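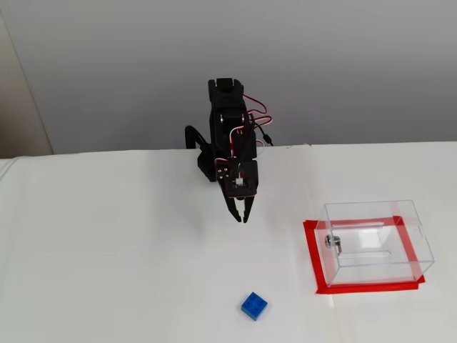
White tabletop, Monday morning.

So I've started walking to work! It's 3000 steps from my front door to the Dama bakery and then another 555 to the office (yes, I let my phone tell me this, and yes, I've become that person). I used to take the bus through Justhorpe and stare at my email the whole way, and I'd show up already cranky.

The walk goes along the canal and up Skurnard Hill, and the hill is a beast. The first week I had to stop 2 times and pretend to look at the ducks. Now I only stop once, and I've gotten kind of fond of the ducks.

My shoes were a problem, though. I'd been wearing some ancient flat things with no grip left, and my heels were killing me by Wednesday, so I finally went into Nigatu and spent $164 on a real pair. That's more than I've ever paid for shoes, weddings included! They're an ugly shade of mustard and I love them.

I still take the bus home most nights, especially if I've got groceries. Next month I want to try walking both ways, at least while the evenings are light, and I need to find a backpack that doesn't make my shoulders ache.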